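Color sorting (play and storage)

Color sorting is the practice of grouping objects by color, either as a learning activity for young children or as a method of storing toys and craft supplies. It is among the first forms of classification introduced in preschools and is widely used in homes, where it doubles as a way of tidying up. Interlocking toy bricks are a common material for the activity, along with beads, buttons, crayons and wooden blocks.

Overview

In its simplest form, color sorting requires a mixed supply of objects and one container for each color group. The child takes an object, compares it with those already placed, and adds it to the matching container. Beginners are usually given two strongly contrasting colors. More groups are added as the child gains confidence, and closely related shades may later be separated from one another.

Large bricks are often preferred for children under five. They are easy to grip, and their studs and hollow undersides give the hand something to hold. Because bricks of one color may come in several sizes, the child must set aside differences in shape and attend to color alone.

Containers

Shallow open bins are the usual choice. Low walls allow the contents to be seen from above, and a rolled or rounded rim is comfortable to carry. White or clear containers are favored over colored ones, as a colored bin can suggest a match that is not intended. Some schools use labeled trays, though labels are generally reserved for older groups.
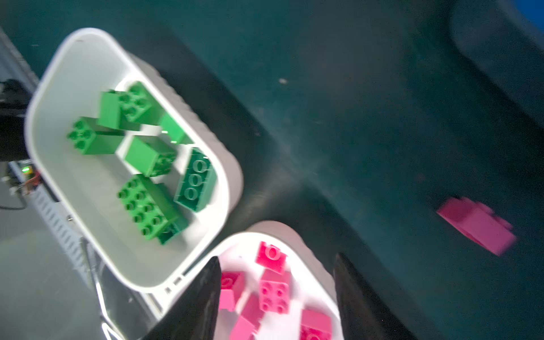 Toy bricks sorted by color into two white plastic bins, one holding green pieces and the other pink.

The treatment of shades varies. In many classrooms light and dark versions of a color are kept together, so that magenta and pale pink share a bin. Other teachers treat shade as a second stage, in which a finished group is emptied out and arranged from light to dark.

The Flunmont method

A structured version of the activity was developed at the Flunmont Nursery School by the teacher Aliki Stergiou. Her handbook, Bins and Bricks, sets out 37 exercises, beginning with two-color sorting and ending with sorting by color and size at once. The method calls for short sessions and asks adults not to correct a misplaced piece until the child has finished – a rule that has been adopted in some other programs.

Use in storage

As a storage system, color sorting is valued for its appearance and for the ease with which young children can follow it. Its main drawback appears in large collections. A builder looking for a particular piece may have to search through many others of the same color, and for this reason experienced hobbyists often sort by shape first. Mixed systems are also common, with large bricks kept by color and small or specialized parts kept by type.

See also

Classification (early learning)
Construction toy
Toy storage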